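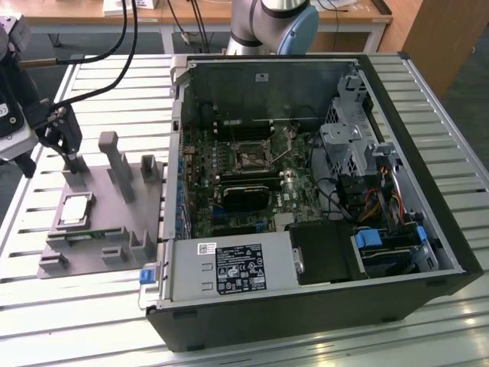
Buying and Owning a Used Computer
Session 4 handout: Reading a listing, making an offer, keeping records

Welcome back! Last time we got through the difference between refurbished, used and "for parts," and I promised we'd spend this session on the bit everyone finds nerve-racking, the listing itself. I love this session. A secondhand listing is a tiny piece of writing by a stranger, and once you learn to read one closely you'll never skim one again.

Bring your homework listing (the one you printed or saved from the Plillcombe exercise). If you forgot, there are spares in the folder by the door.

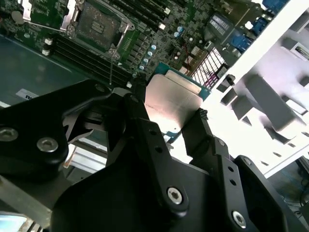
Cúc Đàm

1. What a listing has to tell you

Start with the plain facts. Before you think about price at all, find these in the text and underline them:

Maker and full model name
Processor, with its full model number
Amount of memory
Type and size of storage
Whether an operating system is installed
Whether the power cord is included
Condition, in the seller's own words
Return terms

Most listings leave out a couple of these. That's fine, people are busy, and a missing line is simply your first question to the seller. What you don't want to do is fill the gap with a hopeful guess. A family name for a processor covers many years of chips, some quick and some painfully slow, so "i5" or "i7" by itself tells you very little. Ask for the rest of the number and look it up.

Storage is the other one to pin down. "Fast hard drive" could mean almost anything. For everyday use I'd take a modest solid-state drive over a huge old spinning disk every single time, and I've never had a student come back and argue.

2. Words that need a second look

"Tested" – tested how? Did it turn on, or did somebody use it for an afternoon?

"Pulled from a working office" – lovely, and often true, but it describes where the machine was and says nothing of how it runs today.

"Upgraded" – ask which part, and whether the old part comes with it.

"Like new" – look at the return terms. A seller who means it usually gives you time to check.

"Untested" – treat it as not working and price it that way. You might get a nice surprise!

Now read your homework listing aloud to your neighbor and stop at every word that would need a follow-up question. In the October group we found 23 of them in one ad, which is still the record.

3. Writing to the seller

Short and friendly works best. Ask everything in one message so the seller can answer in one go. Something like this:

Hello, I'm interested in the desktop you have listed. Could you tell me the full processor model number, and whether the drive is solid state? Does it come with a power cord? I could pick it up this week. Thank you!

See how much that covers? It shows you've read the ad, and it tells the seller you're serious without promising anything. If the answer is vague, ask once more, politely. If it's vague again, move on. There are always more computers.

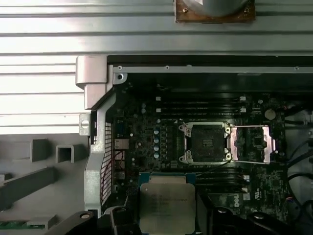
And if the answer is full and cheerful, save it! Keep the message together with the listing, because the two of them are your record of what was promised. Listings get edited or vanish once an item sells, so save a copy of the page on the day you write.

4. Setting your price

Decide on your top figure before you contact anyone, and write it down. Then work out the whole cost of getting the machine onto your desk: the asking price, shipping or gas, and anything you'll have to add.

Two listings from our practice set:

Kevis tower. Asking $85, no drive, no operating system, pickup only.
Guthrie tower. Asking $700, drive and operating system included, shipped free, returns accepted.

Nearly everyone jumps at the Kevis, and for a student who already has a spare drive it could be a terrific buy. For someone starting from nothing, the gap shrinks as soon as the extras go on the list. Neither choice is wrong. Chutima Chuensuk made a strong case for the cheap one in the last group by adding up every extra on the back of an envelope, and I'd like you to try the same thing on your worksheet.

When you make an offer, name a figure and give one reason drawn from the ad. "Would you take a little less, as there's no drive?" is a fair question. Running down somebody's computer to get a bargain is rude, and it doesn't work very well either.

5. Your paper trail

Get one large envelope per computer. Into it go:

The saved listing
Your messages with the seller
The receipt, or a signed note if you paid cash
The serial number, copied by hand
Any license cards or stickers that came loose

Put the date you bought it on the front. When you sell the machine on, hand the envelope over too (minus your private messages). Buyers are thrilled by this, and your own listing will practically write itself.

For next time

Finish the Vutetti worksheet, both sides.
Rewrite your homework listing so that it answers every question you underlined today. Keep it under one page.
Read section 2 again and add a phrase of your own to the list. Funny ones very welcome – we'll read them out at the start of Session 5.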